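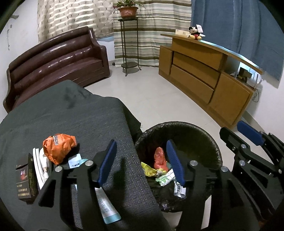
FOR IMMEDIATE RELEASE — 20th March

Lehner asks households to sort the small stuff

Wrappers, empty tubes, cartons, crumpled plastic bags. The little things that pile up on a table and then go in one bin together. Lehner's new sorting program, Floltitgate, starts this week with 200 households and runs until July.

Each home gets 2 sorting bags and a one page guide. No special bin needed. Tip everything out on a table or an old cloth, pull the cartons first, then soft plastic, then tubes and packets. Takes a few minutes.

"People do fine with bottles. It's the squeezed-out toothpaste they get stuck on," said Roswitha Ammann, program lead. "We want to see what realy ends up in the bag."

A trial last year with 19 homes brought in over 100 bags. Most common mixup — cartons with wrappers still stuffed inside.

Drop-off is at the Funden shop, side entrance, weekday mornings and Saturday till noon. Tubes can go in with the cap on. Food waste, glass and batteries not accepted at at this point.

Households wanting a place on the waiting list can sign up at the Funden counter.

Press contact: Svenja Pichler, Lehner press office. Interviews by arangement.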